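Lougher Open Grappling Championship

The Lougher Open is an amateur submission grappling tournament held each year in the town of Lougher. It is organised by the Triltville Grappling Association and is open to club members aged 18 and over. Matches are contested without the gi, under a rule set that combines points with submissions. The event is named after its host town and has no connection with the professional promotion that used the same name before it.

History

The tournament was set up by Dilwyn Gough, a former wrestler who coached at the Mirmont club. The first edition was a single-day event with four weight classes and no women's bracket. Women's divisions were added at the second edition, and an absolute division, open to all weights, followed a year later.

Early editions were fought on mats lent by local clubs. The surfaces differed in thickness, and several coaches complained about gaps between sections. The association later bought its own matting, enough for two competition areas, and this has been used at every edition since.

The tournament was moved from autumn to May after entries fell for two years running. The change placed it outside the main judo and wrestling seasons, and entries recovered. The largest edition to date drew 433 competitors. An upper limit of 500 now applies.

Format

Each division is run as a single-elimination bracket with a repechage for third place. Competitors who lose to a finalist enter the repechage. Divisions with fewer than five entrants are run as a round robin, with head-to-head results used to separate athletes on equal wins.

Preliminary matches last five minutes and finals last eight. A match ends at once on a submission, whether by tap or by verbal signal. If no submission occurs, the athlete with more points wins. Where points are level, the referee awards the match to the athlete with fewer penalties, and failing that a two-minute overtime is fought in which the first score wins.

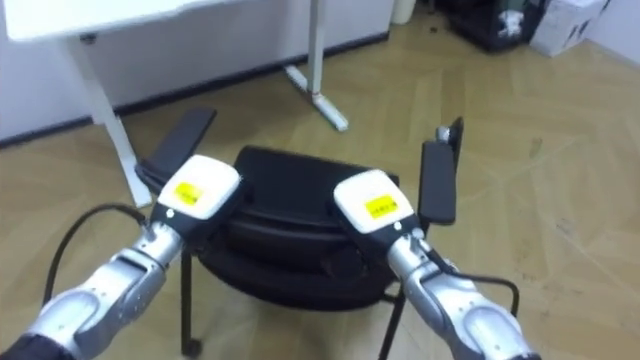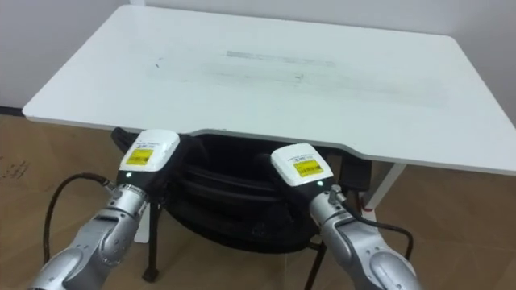

Scoring

Points are awarded for control held for at least three seconds:

Takedown: 2 points
Sweep: 2 points
Guard pass: 3 points
Mount: 4 points
Back control with both hooks: 4 points

No points are given for the first minute of a final. An athlete who pulls guard without first making a grip receives a penalty. A third penalty gives the opponent two points, and a fourth leads to disqualification.

Heel hooks are allowed only in the advanced divisions. Slams, neck cranks without a choke and small joint locks are banned at every level.

Weigh-in

Athletes weigh in on the morning of competition, in the clothing they will wear on the mat. An allowance of 200 grams is given in all divisions except the absolute, which has no weight requirement. An athlete who misses the limit may enter the next class up if the bracket has not been published.

Notable competitors

Seren Phillips of the Surnex club won the women's lightweight division in three successive editions and the absolute division once. Her absolute final was decided in overtime by a sweep from half guard. She retired from competition after a knee injury and later qualified as a referee.

Gough entered the masters division twice while still serving as tournament director. He lost in the semi-final on both occasions. The rules were later changed so that the director may not compete.

Administration

The current rule book was adopted on December 12, 2022. It replaced separate documents for the novice and advanced divisions. Referees must attend a rules briefing before each edition, and no referee may take charge of a match involving an athlete from his or her own club. Appeals are limited to errors in recording the score and must be lodged before the next match on the same mat begins.

See also

Mirmont Team Cup
Surnex Novice Series
Submission grappling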